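Gallery: Fleketti collecting, upstairs at Vistville
September 2021
Posted by Dalibor Bartoš

Quick dump of pictures before I lose them in the downloads folder. Longer write-up when Kuruc is done cleaning the logs. Short version for anyone new here: we want a model that tidies and sets out small stuff on tables, and it needs examples from human hands. Lots of them. Target is 2,000 good ones. We're at 1,511 after the last sort, which threw out more than I wanted.

Usual rules applied. One task per take, start and finish with both grippers still, no talking to the person collecting mid-take (I broke this one, sorry). Erkex did the time sync, so blame them if left and right drift again.

Both grippers up, marker cubes on. The blue table got most of the takes this round. Small white box in the middle, plants at the far side, white bottle between them. We keep the layout loose on purpose, otherwise the thing just learns the one spot.

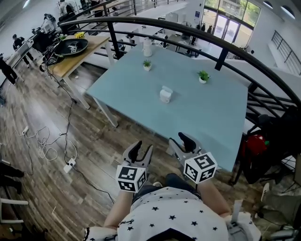 Branislav Oravec wrote in to ask if loose layouts are worth it this early, becuase his group got further with 900 takes of a fixed setup than with twice that of everything everywhere. Fair point. We did try fixed first. Worked great until someone nudged the table. Might go back to a half and half split, will put numbers up when there are any.

Other notes, no order:

- Takes under two seconds are all junk. Filter is in now.
- Fast hands look good live and are useless later. Slow down on the approach, go normal speed after.
- Failed grasps followed by a retry: KEEP. Label them, don't delete them. We lost some 40 of these last time and they were the useful ones.
- Names of takes: task, table, initials. Not "test2final".

Next one is from the gripper's own view. Fingers in the middle, a marker cube behind on the left, the long wooden table and the blue one further down the room. Busy floor, lots of people about. I used to want a clear room for this, now I don't care much. The model has to cope with people in the background sooner or later so it may as well get them in training.
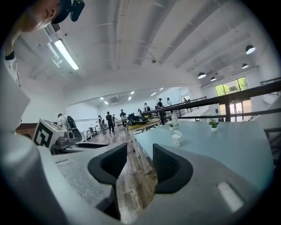

Nusrat Gondal says the background people are fine but the labels aren't: two of us call it "place" and the rest call it "put down", and the training script treats those as seperate tasks. Yes. Fixing it tonight, it'll be "place" everywhere. If you have unsent takes on your laptop, rename before you upload.

Still to do: bottle takes with the left hand, way too few. Full list is in the shared sheet, put your initials next to what you grab.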